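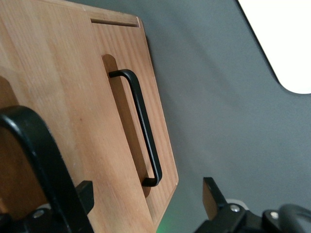 Wrist camera, fingers on either side of the drawer pull.

To: Grarkano users list
Subject: Re: drawer pull faults with Oneck controller

Replying to the list and not only to the original poster, as two other sites wrote to me off list with the same fault code.

The earlier message said:

> We are running the drawer task with two arms and the Grarkano
> grasp node. Out of 89 runs the right arm went into protective
> stop 7 times, always during the pull and never on the approach.
> The Oneck log gives a force limit on the wrist and nothing else.
> We raised the limit once and the whole cabinet slid toward the
> arm before anyone reached the stop button, so we have put it
> back. Is there a known problem with the compliance setting, or
> should we be looking at the drawer?

First, please leave the limit where it is. The stop did its job. A cabinet that moves under load can take the second arm's workpiece with it, and the second arm has no idea that it moved. If you have more than one person working near the table, tell them all that the higher setting was tried and taken out, and check that it did not get saved in the default profile. Ours did. We found it in August, after a restart, when the arm pulled a lot harder than anyone expected.

Second, the fault. We had the same thing and spent a long time on compliance before looking at the pull direction. The node takes the direction from the handle pose at the moment the fingers close. If the cabinet has been bumped even slightly out of line with the stored pose, and you have the option "hold_axis" on, the arm keeps the stored axis and ignores the measured one. The drawer then binds on its side wall a little way out, the wrist force climbs, and you get the stop. With a light drawer it may get through anyway, and I think that is why you see it on some runs and not on others.

The drawer itself can look fine the whole time. In our current setup the cabinet sits at an angle to the arms, with its front facing one side of the table, so an axis error shows up sooner than it would with the cabinet square on.
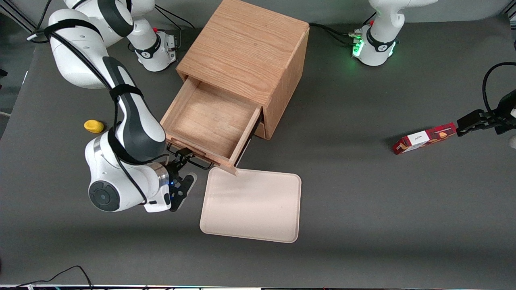 Clearance in front of the cabinet is the other thing I would check. The stored drawer task has a travel limit, but it only covers the arm and knows nothing about what has been set down on the table. We keep a shallow cream tray in the working area, and with the drawer open one lower corner of it hangs over the edge of the tray. There is room there for the drawer. The fingers and bracket hang lower than the drawer corner, and they are what you need to measure from. A taller tray in that position would be a contact, and the log would give you the same wrist force code as a binding drawer.

What we changed:

Turned off hold_axis in the Grarkano node.
Re-taught the handle pose after every cabinet move, however small.
Fixed the cabinet down with a Larkeo clamp plate.
Set the other arm to pause when the pulling arm stops. By default they stop separately, so the second one carries on with whatever it is holding.

After that we did 21 pulls in a row with no stop. I would not call it proven on that number, but before the change we could not get past 3.

One open question. The Kuo driver writes the force value after filtering, so the peak in the log is lower than the one that tripped the stop. If somebody has raw wrist data from a stop during a pull, please post it. I would like to see whether binding and contact can be told apart from the slope alone.

To the original poster: can you send your node config and say whether the cabinet was fixed down on the runs that failed?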